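Hosulville Shared Workroom
Minutes of the Monthly Users' Meeting, April

Held in the main workroom. The meeting was called to order at 4:00 p.m. The chair confirmed that enough members were present to vote.

1. Minutes of the previous meeting

The minutes of the March meeting were approved with one correction. Under item 3, "floor wax" should read "floor cleaner." No wax has been approved for use on the workroom floor.

2. Matters arising

The side door now closes fully. The invoice from Polák for the hinge work has been received and passed for payment in the amount of $290.

The request for a second coat rack remains open. Members were asked to measure the wall next to the sink before the next meeting.

3. Shelving and storage

The chair reported on the move to the tall white shelving. Small black parts are to be kept in rows on the open shelves. Clear plastic bins are to stay on the lower shelves, where they can be pulled out without a step stool. Members agreed that the rows should be kept one type to a shelf, with the shelf label facing the room.

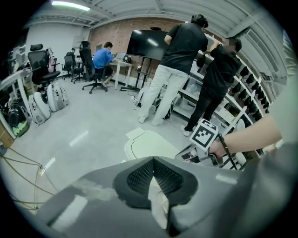 Shelving in the workroom, item 3.

It was noted that the lower bins have been used for mixed equipment and that some have no label. The meeting agreed that a bin without a label may be emptied and its contents placed on the sorting table for one week. After that, anything not claimed goes to general stock.

A member asked if the shelves could be fixed to the wall. The chair replied that the lease allows it with written consent from the landlord, and that consent would be requested. Until then, heavy items are to be kept low.

A quote from Kasuder for 40 additional clear bins with lids was tabled. Two members felt that lids slow down restocking and are mostly left off. The meeting agreed to ask for a revised price without lids – the sizes to remain as quoted.

Action: Stock group to label all lower bins. Chair to write to the landlord and to Kasuder.

4. Floor area and bins

The meeting reviewed the use of the open floor. The present rule is that the central area is kept clear for people working on their feet, with bags and shoes left along the sides. The rule has not been followed evenly, and shoes and boxes have been reported in the walkway on several occasions.

The cream-colored bin on the floor was discussed at some length. Some members find it convenient to have a bin within reach of the work area. Others would like all bins against the wall. The small white side table with the gold-colored wire base was raised in the same discussion, as its legs splay outward at floor level. 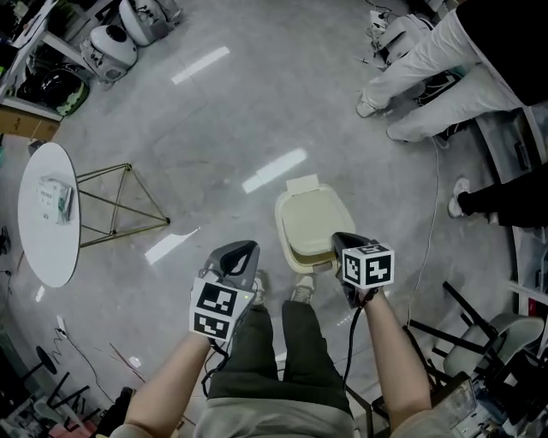

One member said that a bin against the wall would simply not be used, and that the walkway could be marked with tape on both sides and everything else left to common sense. Another replied that tape had been tried near the sink and had lifted within a month.

After discussion, the following was agreed:

The bin may remain on the open floor during working sessions and is to be moved to the wall at closing.
The side table is to be used for small packages only. Drinks are not to be placed on it.
Cardboard boxes are to be flattened and taken out on the day they are emptied.
Cables are to be coiled and put away at the end of each session.

The proposal to tape the walkway was put to a vote and did not carry.

5. Cleaning

The Flesus contract comes up for renewal in June. Members were generally satisfied with the floor, but asked that the shelf tops be dusted as well. The chair will find out if this can be added at no extra charge. Sunday cleaning was thought preferable to weekday evenings.

6. Inventory

The stock group reported 77 lines on the current list, not counting packing material. Several lines have no shelf number. These will be filled in when the labels for item 3 are printed.

7. Other business

The key to the supply closet is to be signed out in the book by the door. A request for better lighting over the sorting table was held over to the next meeting.

The meeting adjourned at 5:20 p.m.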